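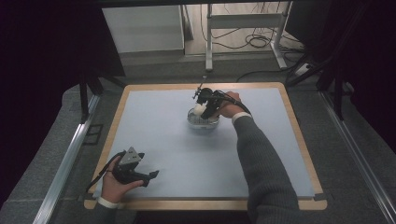
Wellington Miranda came to the Pusix open day in Bavville expecting to watch robots work. He runs a small packing shop and had been told the company could take the dullest jobs off his hands.

"Mostly I watched people," he says. "They hold the grippers themselves and do the chore, and that gets recorded for the robot to learn from. Fine. But the flyer said automation."

Solange Holanda, who led the tour, has heard this before and doesn't seem bothered. Recording is the slow part, she says, and visitors should see it. Her team wants 3000 recordings before September, and it has almost 1000.

I asked how many of those the robot could now repeat without help. "It depends what you mean by help," she said. I said I meant a person stepping in. She told me they would have a number later in the year.

Miranda had his own questions. What does it do with a dish it has never met? Who pays when it drops one? Holanda took the first at some length - lighting, practice, more recordings - and passed the second to Barış Polat from sales, who said contracts vary.

Polat did give a price for a trial, then asked me to leave it out. He would say that it runs for 2 months and that a Pusix technician stays on site throughout.

"So I'd be hiring a person," Miranda said to me in the parking lot. He has 123 orders going out this week and will pack them the usual way. He took the brochure, though, and he says he'll come back if they ever run the thing for a full shift with the door open.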